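Print this page | E-mail this page

Packing and Moving a Household: Handout 2, Boxes and Loading Order
Younes Saber
June 12, 2025

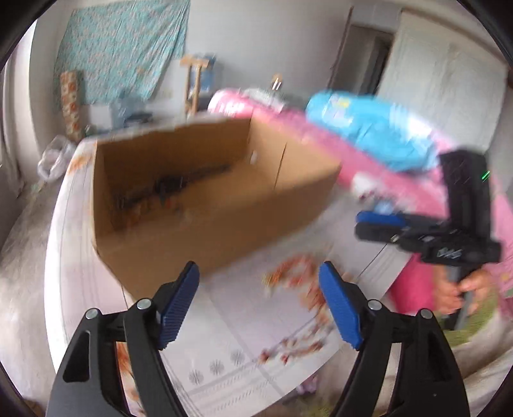 Younes Bensaid wrote after the first session to ask if the handout could start with weight, since he had moved twice with boxes that were too heavy to lift by the second flight of stairs. Fair enough, and the order has been changed. Labels, which came first in the February version, are now in section 4.

1. Weight

A packed box should be light enough for one person to carry down a hallway and set down without dropping it. For this course we use 30 pounds as the limit for a box that has to go up or down stairs, and 45 pounds for a box that goes straight from a door to a truck on level ground. Weigh a few on a bathroom scale until you have a feel for it. Stand on the scale with the box, then without it, and subtract.

Books, canned food, tools and records go in small boxes. Bedding, pillows, lampshades and coats go in large ones. Most people do this the wrong way around at least once, usually with books.

2. Choosing and closing the box

Used boxes are fine if the corners are still square and the bottom has not been wet. Press on the side walls with your palm. If the wall gives and stays dented, use the box for linens or recycle it.

Tape the bottom along the center seam, then run two more strips across it. Folding the flaps over and under each other is not a substitute for tape. It holds on the top for a short car trip, but a bottom closed that way opens under load.

Fill every box to the top. A half-empty box gets crushed when another is set on it. Towels, socks and T-shirts make good filler and have to be moved anyway. Newsprint leaves ink on white dishes, so buy plain paper for those or plan to wash them.

Plates stand on edge, like records in a crate. Glasses go upside down, in the top layer. Knives are rolled in a dish towel, taped, and marked on the outside of the roll.

3. Loading order

The Bridier exercise from session 2 is repeated here for those who missed it. The Bridier apartment has a kitchen, a bedroom and a living room, and everything has to fit in one truck.

Heavy appliances go in first, against the front wall of the cargo area, with the weight split between left and right. Then long items, such as bed rails, table tops and mattresses, stand along the sides. Boxes fill the middle, heavy ones on the floor and light ones above. Each tier should reach near the ceiling and be strapped before the next one is started.

The last things in are the first things out: cleaning supplies, the tool bag, a lamp, toilet paper, sheets for the beds. Students who did the exercise on paper mostly forgot the lamp.

The Kabbaj case is the same move with a stop at a storage unit on the way. Work out for yourselves which part of the load goes to the rear doors. We will go over it at the start of the next session.

4. Labels and the list

Write on two sides of the box and on the top. A label on top only is useless once the boxes are stacked. Put down the room it is going to – not the room it came from – and a number. Contents go on the list, next to the same number.

A household of three or four people can end up with up to 200 numbered boxes, and at that size a paper list gets lost. A spreadsheet on a phone is enough. Keep a copy with someone who is not moving.

Do not write "misc." on anything. If a box holds things from several places, name the two most important ones.

For next time

Read the rental agreement handed out in class and mark the lines on mileage, fuel and damage. Bring one small box, packed, taped and labeled as in sections 2 and 4. We will weigh them and open a few.

Contact | Copyright Younes Saber, all rights reserved | Back to top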